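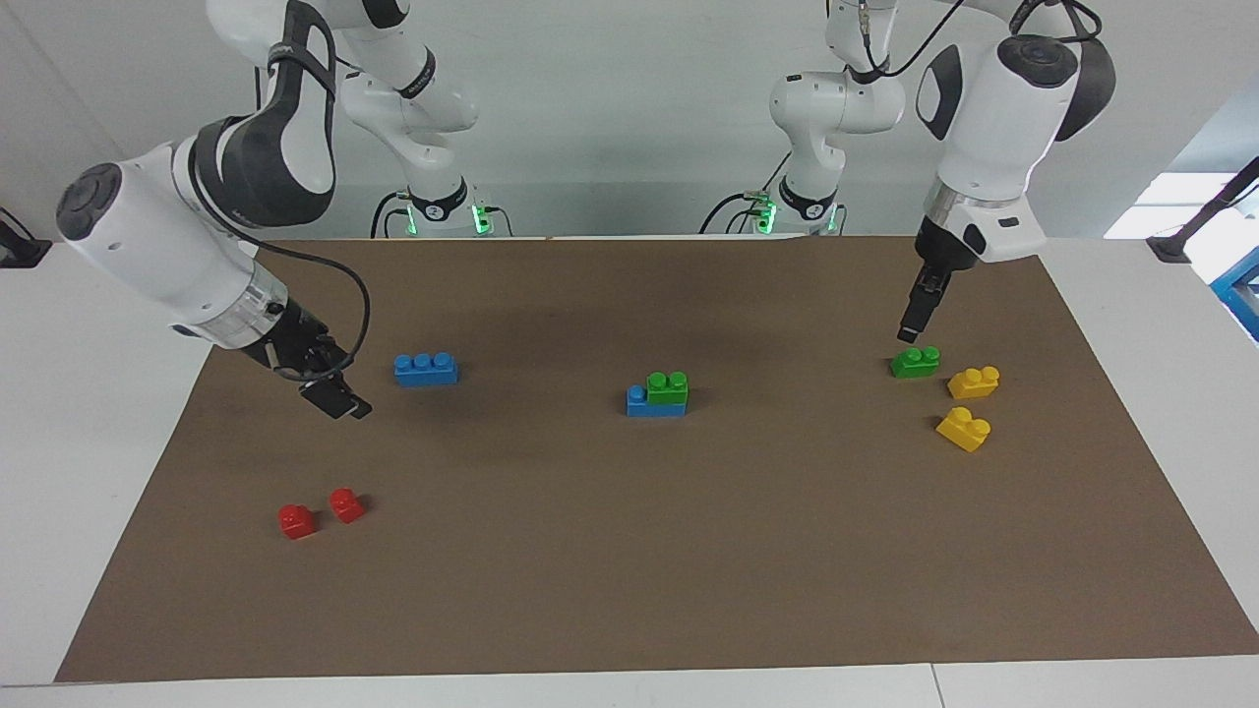 # Pillatard Bricks

Search this site
Go

A small set of toy building bricks laid out on brown paper, for sorting, stacking and layout work. This card covers the contents, the work surface and the reset procedure. Maintained by the Patrício workroom.

Print this page | E-mail this page

## Contents

The set is kept as 200 layouts. A layout is a starting arrangement of bricks on the sheet. Every brick has round studs on top. Sizes are given by the number of studs visible along the long side, so "blue 3" means a blue brick with three studs in view. Colors are recorded with plain words, no codes.

## Surface

- White table, covered with one large rectangular sheet of brown paper.
- Leave a strip of table showing at the left, right and front.
- Replace the sheet when creases start to tip the bricks. The spare roll is on the Atik shelf.

## Layout notation

Singles are written as color and size: `green 2`. Stacks are written bottom first, with a slash: `blue / green 2`. If the upper brick covers only part of the lower one, add the side it sits on: `blue / green 2, right`. The exposed studs of the lower brick are not listed separately.

Position is left, middle or right, read from the front edge. Finer positions were dropped in version 2 – they drifted whenever the paper was changed.

## Reset

1. Pull all stacks apart, including partly overlapping ones.
2. Smooth the paper from the middle outward.
3. Place the stacks for the next layout, then the singles.
4. Press each upper brick down until it sits flat.
5. Check the written layout against the table and initial the sheet.

## Known issues

- Layouts numbered under 7 use the old order, top brick first. Read them in reverse.
- "Lengthwise" was used loosely in early notes. Treat it as parallel to the front edge, give or take.
- Bricks returned from the Corex bin may be scuffed. Scuffed bricks stay in use if the studs still grip.

## Changes

Version 2 – May. Positions simplified, slash notation added.

Back to top | Contact | © Patrício workroom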